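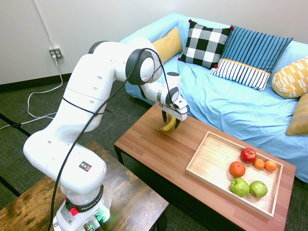
The Ketuver building opens its ground floor to visitors on one Friday in July, from 10 am until the last group goes home. The labs upstairs stay closed. Downstairs there are four bays, each fitted out as a part of a house, and in each of them a robot arm is given household work to do at the speed it would normally do it. Visitors who have seen only edited footage tend to remark on that speed first.

Bay C is the living room. The task on the day I visited was tidying fruit from a coffee table into a tray, using a single seven-joint Franka Emika arm with a two-finger gripper. The arm is fixed in place, so everything it is asked to handle has to lie within its reach, and part of the team's work before the doors open is checking that this is so.

Marit Bakke runs the manipulation group and was at the console for the morning sessions. Her background is in industrial welding cells, where a part arrives in a fixture and its position is known to a fraction of a millimetre. She describes the living room as the same problem with the fixture taken away.

"In a cell you pay for certainty once, in tooling," she said. "In a house you have to pay for it every time you pick something up."

The control software is called Verum. It was written in-house and is now on its second full version, the first having been retired when the group moved from scripted grasps to a learned policy. The policy in use for the open day was trained on 496 demonstrations, all recorded by people guiding the arm through the task. Of those, 31 were set aside for testing and never shown to the model during training. Bakke considers the total small. Her view is that a few hundred careful demonstrations will get a policy to the point where its faults can be studied, and that collecting more before then mostly repeats the same faults at greater expense.

The fruit is awkward in different ways. An apple is close to a sphere, and the fingers can close on it from almost any side provided they close across its widest part. If they close above that line, it squirts out downward. Tangerines are small enough that the fingers may touch the table before they have come down far enough. A banana has the opposite difficulty: it is long, it is curved, and its weight sits well away from the point where it is easiest to hold. Gripped near the stem, it swings. Verum deals with the swing by limiting acceleration at the wrist after a grasp is confirmed, and the slower travel is plain to anyone watching.

Placement takes up more of the group's attention than picking. A tray with raised sides leaves the arm fewer approach angles than a flat surface does, and each piece already put down narrows the choice again. The policy does not plan the whole arrangement ahead. It looks at the tray, proposes a spot, and looks again once the piece is above it. Fruit therefore tends to gather at one end, and a long item may need a change of wrist angle before there is room to lower it.

Questions from the public ran for most of an hour. A retired fitter wanted to know about gripping force and was told it is capped in software for this task, at a setting chosen by bruising a good many pears. A high school student asked what happens if a person reaches in. Torque sensors in the joints register the contact and the arm halts, after which an operator has to clear the stop by hand. Visitors are kept behind a line on the floor regardless.

The next bay along belongs to Aasen, a smaller project working on folded textiles. It had two short runs with hand towels and a long pause between them for recalibration. The towels are a harder problem than the fruit, as cloth has no fixed shape to estimate, and the Aasen staff were frank about their failure rate without offering a number for it.

Funding for the living room work comes through Prindiren, a home care provider with an interest in machines that can clear surfaces and fetch light objects for people with limited grip strength. Bakke would not be drawn on a product date. The group's next milestone is a policy that can cope with a table it has not been trained on, at a different height and in a different colour, and she expects that to occupy them through the winter.

The afternoon sessions were run by two graduate students working from the same checklist. Between groups they cleared the tray, laid the fruit out again in a new order and restarted the policy. The last run I watched began at 3:40 pm.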